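House Rules for Robots That Do the Wash
By Tín Khúc
January - 2 min read

Two arms, one washer, one basket. The rulebook for that is 12 pages long and most of it is about the door.

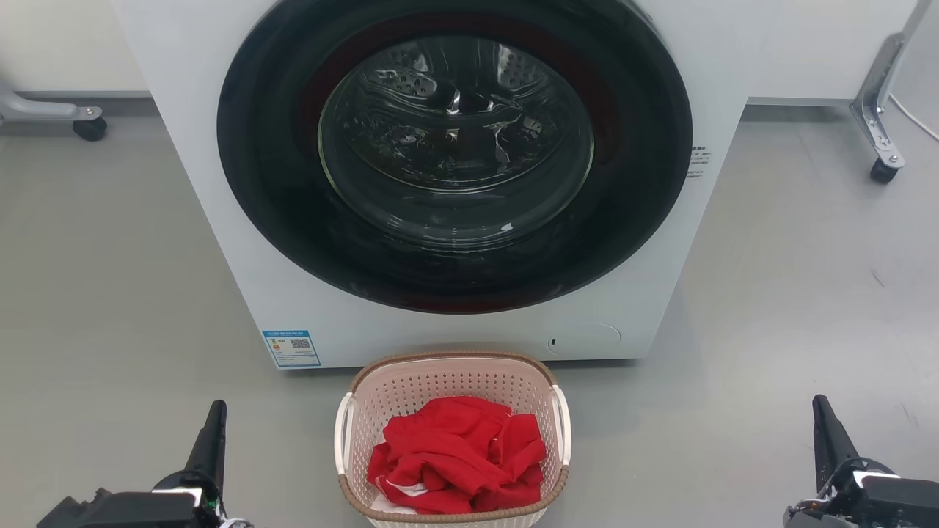
Start with the basket

Volker Kramer wrote the first draft at Ondon, on a train, in pencil. Rule one hasn't changed. Basket on the floor, in front of the machine, both handles reachable. Not on top of the washer. Never on a chair.

Rule two: colors. Red with white is a stop-and-ask. The robot holds, a person sorts, the load goes on. Kramer wanted it automatic. Jenő Bíró, who runs safety at Torkura, said no and won.

The door

Nothing goes in until the drum has been checked. Look, then reach in, then look again. Pets, kids' toys, a forgotten sock. Grippers stay outside the door ring while the door is moving - no exceptions, not even for a demo.

Bíró's log has 449 entries so far. Roughly 10 are serious. The rest is pinched cuffs and one very flat slipper.

Arguments still open

Speed near the glass. Who signs off after a software update. Wether a wet floor ends the session or just slows it down. Hamann's people want a full stop, and Ottmar Frerichs thinks thats overkill in a home.

"Write it for the tired person," he says. "Eleven at night, one load left."

Next draft is due in spring. Comments go to Kramer, short ones please.

Contact the editors | © Prurker Magazine | Back to top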